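3.2 Surface and pieces

The work surface was a rectangular maple board, chosen after a January pilot in which painted panels showed scuff marks within a few sessions. The board is made of long strips of pale wood glued side by side, and the strips differ slightly in tone. We left these differences as they were. Before each session the board was laid flat on the table and wiped with a dry cloth. It was turned over after every 10 sessions so that both faces wore evenly.

The pieces were small colored plastic blocks, five to a layout. Color and shape were both varied, and blocks of the same color could be placed next to each other. Figure 3 shows one layout on the board.

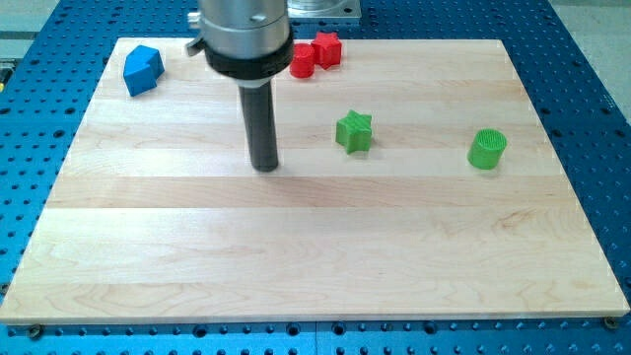 Figure 3. Small colored blocks on the maple board, with a blue block near the upper-left corner.

Layouts were drawn from the Juhl set, which gives a rough position for each piece but leaves its rotation open. A block could therefore rest at any angle to the grain. We kept this freedom because pieces lined up with the strips had been easier to place by eye in the pilot, and the strip edges served as a ruler.

Wear was checked at the Brovomham workshop at the end of each week. Scratches shorter than 3 mm were noted and left alone; longer ones were sanded out along the grain and the board was rested overnight. Over the whole study nearly 6 hours went into this upkeep – most of it on the first of the two boards, which had a softer finish. Results for the two boards are reported separately in Section 5.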